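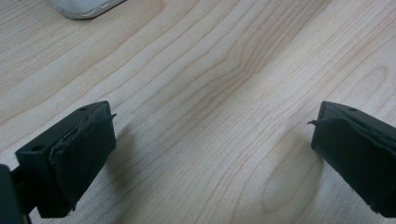 ## 3. Setting up the book and your first week

Okay, so you've read the introduction (or skipped it, I usually do) and you've got the Prenholm Psalter in your hands. This section gets you from shrink-wrap to your first real week of morning and evening prayer. It's longer than section 2, but most of it you'll only do once!

I put this guide together after several years of leading the Prenholm evening group and answering the same handful of questions over tea. If you already pray a daily office from some other book, you can probably jump to 3.4.

### 3.1 What you need

- The Psalter itself, all 318 pages of it
- The loose card with the reading table (it's tucked inside the back cover and it falls out, so check the wrapping before you toss it)
- The four ribbons: red, green, white and black
- A pencil
- Something that can ring a soft bell, if you'd like one. The Gromineo timer works nicely, and so does a kitchen timer under a pillow.

A book stand is a nice extra. I use the small folding Ruppert and I love it, but I prayed with the book flat on my knees for two years before that.

> **Note:** If you have one of the first 2000 copies, your ribbons are all red. Tie one, two or three knots in the ends to tell them apart, and leave the fourth plain. Wherever I say green, white or black below, read one knot, two knots or three.

### 3.2 Breaking in the binding

Please do this before anything else. It's a thick book with a stiff spine, and I cracked my first one straight down the middle of the Psalms of Ascent.

1. Stand the book on its spine, closed.
2. Let the front cover drop open, then the back cover, holding the pages upright between your hands.
3. Take a few pages from the front and press them down gently along the inside edge.
4. Do the same from the back.
5. Keep going, a few from the front and a few from the back, until you meet in the middle.
6. Close it and leave it overnight with something heavy on top.

> **Caution:** Don't bend the covers back until they touch. The glue won't forgive you.

### 3.3 Placing the ribbons

The whole book hangs on the ribbons. Once they're in the right spots you'll hardly ever have to hunt for a page, and you can let your mind settle instead of flipping around and muttering.

1. Put the **red** ribbon at the opening page of Morning Prayer.
2. Put the **green** ribbon at the opening page of Evening Prayer.
3. Put the **white** ribbon at today's psalm. If you're starting fresh, that's Psalm 1, and there's a lot to be said for starting there.
4. Put the **black** ribbon at the seasonal page. Look up your season on the reading table card. Outside of Advent, Christmas, Lent and Easter you want the page headed "Ordinary Days."

Red and green never move. White moves every time you pray. Black moves only when the season changes, so for long stretches of the year you'll forget it exists, and then Advent comes and you'll be glad of it.

If a ribbon starts to fray, a dab of clear nail polish on the end holds it. Helmut Ostermann, who laid out the pages, wanted me to recommend waxed thread. I've tried waxed thread. Use the nail polish.

### 3.4 Choosing your pace

There are two tracks printed in the margin. Pick one now and write it in pencil inside the front cover.

**The short track** gives you one psalm, or a piece of one, each morning and each evening. Morning Prayer takes 15 minutes if you don't rush and leave room for the silence. This is the one I'd start with, even if you're feeling ambitious.

**The full track** gives you several psalms at a sitting and takes you through the whole Psalter much faster. It's wonderful and it's a lot. I do it in Lent and go back to the short track afterward with some relief.

1. Find the margin marks on your first psalm. A small open circle belongs to the short track and a filled circle to the full track.
2. Read on until you meet the next circle of the same kind. You stop there.
3. Move the white ribbon to that spot before you close the book.

> **Note:** Where a long psalm is split over several days, the circle falls mid-page. Lay the ribbon across the page at the right line. It'll slip a bit, and you'll find your place again.

### 3.5 Your first Morning Prayer

Try it once on your own before you do it with other people. You can whisper, speak or sing, but do use your voice somehow, even if the rest of the house is asleep and it's only a mumble.

1. Sit or stand, whichever you can keep up comfortably.
2. Open at the red ribbon and say the opening sentence.
3. Keep quiet for a few breaths. If you're using the Gromineo, set it to the single bell and let it ring you out of the silence.
4. Turn to the white ribbon and pray the psalm. Pause at the star in the middle of every verse. A proper pause! It should feel slightly too long at first.
5. Move the white ribbon.
6. Turn to the black ribbon and read the short passage for the season.
7. Go back to red for the Lord's Prayer and the closing.
8. Close the book and stay put for a moment before you get up.

The pause at the star is the thing people fight with most. When Stepan Horobets came over from Drekimow to teach us the simple tones, he had us do one psalm again and again with just the pauses, no melody at all, and by the end of the night the room was breathing together. I still think of it when I'm praying alone and racing to get to my coffee.

> **Caution:** Don't try to fix a mistake by starting over. Skipped a verse? Lost the page? Said the evening opening at seven in the morning? Carry on from where you are.

### 3.6 Your first Evening Prayer

Evening works just like morning with these changes:

1. Open at the green ribbon.
2. After the opening sentence, look back over the day in silence. I go through it room by room, but hour by hour is more common.
3. Pray the psalm at the white ribbon.
4. Skip the seasonal passage unless it's a feast (marked with a cross on the card).
5. Finish with the night verse at the foot of the page.

The night verse we print is from Psalm 17, "Keep me as the apple of your eye; hide me in the shadow of your wings." My kids had it by heart long before they'd agree to sit through the rest, and if you have little ones I'd say do just that line with them at bedtime and leave it there.

If you light a candle, keep it well away from the pages and the ribbons, and put it out before you go up to bed. Evening Prayer makes you sleepy. I speak from experience.

### 3.7 Missed days

You're going to miss some. In your first week you'll likely miss one, and the temptation is to catch up by piling the missed psalms onto the next morning. Please don't.

- **Missed one sitting:** pick up at the white ribbon as if nothing happened.
- **Missed a day or several:** same thing. Leave the ribbon where it is.
- **Missed so long the season has changed:** move the black ribbon, leave the white one alone.
- **Missed so long you can't remember what the ribbons are for:** come back to 3.3 and start there. I did this one April after a house move, with the book still in a box marked KITCHEN.

The psalms on the card aren't tied to dates, and that was a choice we argued over for a good while. Helmut wanted dates. I wanted none. We ended up with dated feasts and an undated psalm cycle, and I think he's come around to it (he'll tell you otherwise).

### 3.8 Praying with someone else

Two people are plenty. You'll need a second copy or a very friendly sharing arrangement.

1. Decide who leads. The leader says the opening and closing sentences.
2. Split the psalm by verse. The leader takes the first verse, the other person the second, and so on.
3. Keep the pause at the star, and leave **no** pause between one person's verse and the next. This feels backward. Give it a few evenings.
4. Match the quieter voice.

With a bigger group, sit in two facing rows and swap verses side to side. If one side gets faster and faster, the other side should hold its speed and wait to be joined. Don't stop to discuss it in the middle of a psalm!

> **Note:** Read any hard psalm through beforehand, particularly the angry ones. Some verses are rough to hear cold, and a newcomer may end up with the roughest. The card marks these with a small dash, and you may leave the marked verses out.

### 3.9 Before you go on to section 4

Check that:

- the binding opens flat without creaking
- red and green are at their opening pages
- your track is penciled inside the front cover
- the reading table card is back in its pocket

Section 4 covers the singing tones, and you can leave it for a month or two if the spoken psalms are keeping you busy. If you're itching to sing already, begin with tone 1 and try it on a short psalm.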